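4.2 Parish petitions and the problem of the second miracle

The Clultdale archive holds 3,582 letters sent in support of local candidates for sainthood, and most of them say the same thing. Someone was ill, someone prayed, someone got better, and would the bishop kindly take note. Kurian, who catalogued the letters before we got to them, sorted them by candidate and then by ailment. We kept his order, partly out of respect and partly from fear of the boxes.

Of the full set, 836 letters name a particular healing and give a date for it. The rest praise the candidate's character, often at length, or complain about the pace of the diocese. One writer from Gotero sent 23 letters over a single October, each a little shorter than the last. The final one reads, in full, "Well?"

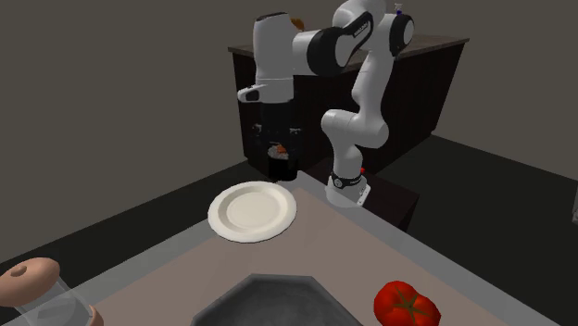 Petitioners understood the rules better than we expected. They knew that a finding of heroic virtue came first, and that a healing accepted for beatification could not be used again later. Several parishes therefore seem to have held stories back. The Mathebula parish minutes speak of "keeping the good one for afterward," a strategy that assumed a great deal about the speed of the process and the memory of the witnesses.

Azevedo reads this as a sign that devotion had gone stale and turned into paperwork. We are less sure. The people filling in the forms were the same people walking to the shrine at Revelora, and they do not seem to have felt any strain between the two. If anything, the forms gave them something to do on the way home. 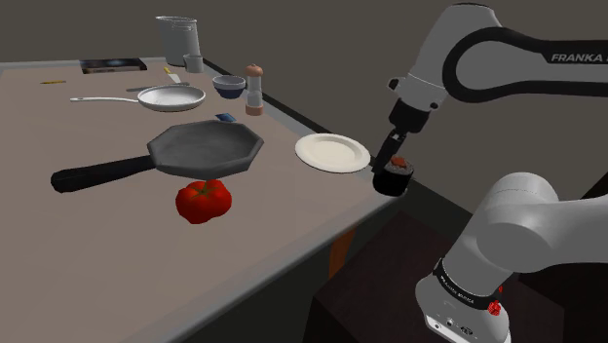
Figure 3. Tomato and frying pan on a countertop, with robot arm (computer rendering).

The diocesan replies are harder to read, mainly for want of replies. We found 60, nearly all of them a printed card with the petitioner's name added by hand -- in a few cases the wrong name. Parishes saved these cards with great care, and two had theirs framed. We return to the cards in Section 5, where their dating causes some trouble for the timeline given above.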